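Tendunard Community Sign-In Project
Progress report to the Veloso Fund, second report

Prepared by Deolinda Correia, project lead

We've had a terrific few months and I'm very glad to be writing this one. When we last reported, the new member sign-in for Tendunard was still a set of sketches and a long argument over passwords. It's now live for every neighbourhood group on the network, and 1,481 members have moved their accounts across out of the 4,000 we set as our target for the full grant period.

What's been finished

The old sign-in page asked for a member number that most people had on a card in a drawer somewhere. Members can now use an email address or a mobile number, and they stay signed in on their own device if they tick the box. The confirmation email has been rewritten from scratch (the old one ran to a full page and looked like a bill!) and the button to confirm is now the first thing in it.

Account recovery was the piece we were most nervous about. Leonilde Salgado rebuilt it over the winter, and it's lovely work. A member who forgets a password gets a code by text or email, types it in, and picks a new password on the same screen. If they share an email address with a partner or a parent, which is very common among our older members, they are asked which profile they want before anything is changed.

We also ran 17 drop-in sessions at the Plunodville library and the community centre. People brought their phones and tablets, and we sat with them while they set up their profiles, chose who could see their posts and joined their street group. The sessions ran long nearly every time, mostly over cups of tea, and a good many people stayed on to help whoever came in after them.

What's behind

The French version of the help pages is late. The translation itself is done, but the layout breaks on small screens and we don't want to put it out that way. Photo albums from the old site haven't been moved yet either. Zamwood, who host the network for us, have asked that we do this in small batches overnight, and we've agreed.

Two of the street groups have asked to stay on the old message board a while longer. We've said yes until January, when it will be switched off for good.
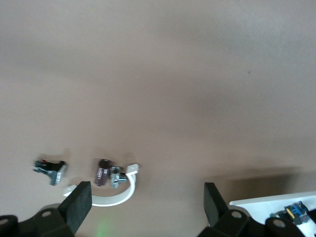
Tabletop, with a gripper at the lower edge.

Spending

We are within budget on every line except text messages. Recovery codes cost more than we'd planned for because members love getting them by phone, and we've covered the difference from the printing line. No change to the total is being requested.

Next steps

Album transfers come first, then the French help pages, then a simpler screen for blocking and reporting. Leonilde has a draft of that one already and I'm itching to show it to you. We'd be delighted to have someone from the Fund at a Plunodville drop-in; the morning ones start at 10 and the kettle goes on well before that.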